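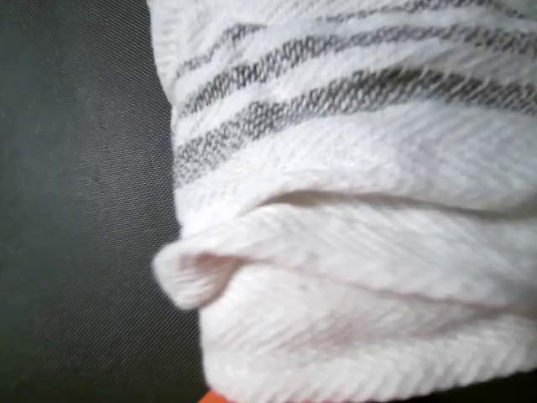
Off-white with gray stripes, folded over on itself.

I used to go through kitchen towels like paper napkins, and then I'd complain that they smelled funny and didn't dry anything. My neighbor Gilmar Sampaio finally asked me what I was washing them with, and when I said fabric softener he just about fell off my porch steps. Softener leaves a coating on cotton! That coating is why the water beads up and slides around on your plates.

So I quit. First I stripped the whole pile: hot water in the tub, half a cup of washing soda, a good stir with a broom handle, and leave it for 7 hours (overnight is fine too). The water goes a nasty tea color, which is gross and also very satisfying. After that they get a normal hot wash with 35 ml of plain detergent. My cap holds 50 and I was filling it to the top every time, so no wonder they felt waxy.

White vinegar in the rinse now and then is OK, but never in the same load as bleach, please.
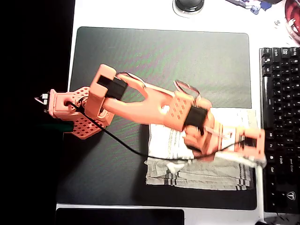
Folding is the other thing I got fussy about. Thirds the long way, then in half, then in half again, and they stand up in the drawer like file folders so you can grab one without wrecking the stack. Give them a hard snap before you hang them up and you can skip the iron completely. Textured weaves look better a bit rumpled anyway.

I keep 14 in rotation, two a day for a week. One is for hands and one is for dishes, and I hang them on opposite sides of the stove so my family has no excuse (they still mix them up). Clean ones go in at the back of the drawer and I pull from the front, so they all wear out at the same speed.

When one gets too thin or stained I cut it in quarters and it goes under the sink for windows. Pinking shears help if you don't feel like hemming, and I never feel like hemming.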